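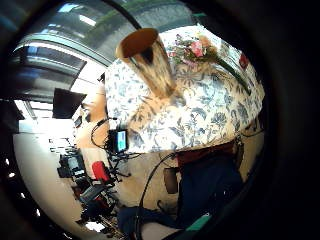
**Small bunches in tall cups - how are you getting them to stand up??**

**pinkstems_r**
ok so I have a bunch of short pink stuff, one really long stem that came with it, and a tall tan cup I want to use. Opening is wide. Everything I put in there either falls to one side or sinks so far down you only see petals at the rim. Tried twice this morning, gave up, drank coffee.

Don't want to buy a vase. I have a shelf of vases. I like this cup.

Also the sides are kind of streaky, brown and beige, no idea if that's glaze or old tea. Does it matter for the flowers

---

**mulch_and_misc**
tape grid. clear tape across the top, 2 strips one way 2 the other, stems go in the holes. Dry the rim first or the tape won't stick. Done in a minute

---

**Irfan Tjoa**
Tape grid works on glass. On an unglazed rim it peels off by dinner, I've had it happen with the Montes tumblers, which are rough as sandpaper up top. For a tall cup I would go with chicken wire. Cut a square maybe three times the width of the opening, ball it up loosely, push it in so it grips the sides. Then the stems have something to hold at two or three levels and not just at the top.

---

**mulch_and_misc**
chicken wire in a drinking cup, you'll never drink out of it again. Scratches like crazy

---

**Irfan Tjoa**
I don't drink out of mine. Fair point though if it's the good set.

---

**pinkstems_r**
it is not the good set. it was in the garage

wire sounds like a project. what about pebbles

---

**oldporch60**
Pebbles are ok at the bottom for weight, a tall cup with a lot of flower on top will go over if the cat looks at it. They won't hold the stems up where you need it. Fill the bottom third, then do your tape or whatever.

About the streaks. Fill it with hot water and a denture tablet, leave it overnight. If it's tea it comes off. If it's still there in the morning it's glaze and you can quit worrying. A clean cup gets you days more out of the flowers, I really believe that more than the little packets.

---

**Skurnstead_Sue**
Seconding the denture tablet!! I do all my narrow stuff that way (bud vases, that awful decanter from my aunt) and it gets down where a brush can't. Rinse it a couple times after.

Question back at you - how tall is the cup vs the flowers? Because if the bunch is short I think you're fighting the wrong fight. Either put the short ones in something short or lift them up inside. I've dropped an upside down shot glass in the bottom of a tall vase more than once and nobody at the table knew.

---

**pinkstems_r**
didn't measure. flowers are maybe a hand and a half, the long one is way more. cup is taller than my hand

upside down shot glass is kinda genius

---

**Ruairi Farquharson**
Going to disagree with most of this. Wire, tape, pebbles, shot glasses - it's a small bunch of flowers. Make it in your hand first. Hold the biggest bloom, add the next stem across it at an angle, turn the whole thing a bit, add the next, keep going the same direction. You get a spiral. Tie it where your fingers are, trim the bottoms level, drop it in. The spiral pushes out against the walls and the knot sits right about at the rim. No gadgets.

The long stem goes in last, off to one side, and leave it long. People always cut the long one down to match and then it looks like a supermarket bunch.

---

**mulch_and_misc**
spiral with short stems though? I've tried, there's nothing to hold

---

**Ruairi Farquharson**
Needs a bit of length, yes. Anything under your hand width forget it. A hand and a half is plenty.

---

**Irfan Tjoa**
The spiral is lovely and I do it for gifts. In a wide cup with only a few stems it opens up and flops, there isn't enough bulk to fill the hole. You'd need twice the flowers. So I'm staying with wire.

---

**Ruairi Farquharson**
Then add leaves. Leaves are free, go outside.

---

**Skurnstead_Sue**
lol it's October here, my leaves are on the ground

but rosemary works, or the bits off the bottom of a grocery store bunch. Just strip everything that'd be under the water.

---

**oldporch60**
Strip it, YES. Most slimy water I see is leaves left on below the line. And change the water every 2 days, don't top it up.

---

**jidberg_gal**
jumping in bc I have the same problem with a Jidberg pitcher. Has anyone used those metal pin things? the spiky disc. My sister says it's the only way and she's very loud about it

---

**Irfan Tjoa**
Kenzan / pin frog. Great in a low bowl. In a tall cup you can't see what you're stabbing and soft stems just split. I wouldn't for this. For a pitcher, depends how wide the base is.

---

**jidberg_gal**
base is pretty wide, neck is narrow

---

**Irfan Tjoa**
Then the neck is holding them for you. You don't need anything.

---

**mulch_and_misc**
tell your sister

---

**pinkstems_r**
ok update. Did the denture tablet, roughly 14 hours bc I forgot about it. Some of the brown came off, some didnt, so I guess it was both?? Cup is fine.

Tried the spiral in my hand. First go looked like a broom. Second go ok. Tied it with kitchen string. Irfan was right that it flopped in the cup, so I stuck rosemary round the outside (thx Sue) and it's staying put. Long stem is hanging out over one side and I left it like Ruairi said. Still not sure about it. My husband walked past and asked if that one fell out

---

**Ruairi Farquharson**
Leave it.

---

**Skurnstead_Sue**
turn the cup so it points at the wall for a day, see if you miss it

---

**oldporch60**
Does it hold water though? Garage cups. I had one from the Wokevstead market that sweated right through the bottom and left a ring on a table I'd just refinished. Stand it on a saucer overnight before it goes on anything wood.

---

**pinkstems_r**
oh no. it's on the piano

moving it

---

**pinkstems_r**
dry underneath. saucer under it now anyway. will check again after supper

---

**mulch_and_misc**
still say tape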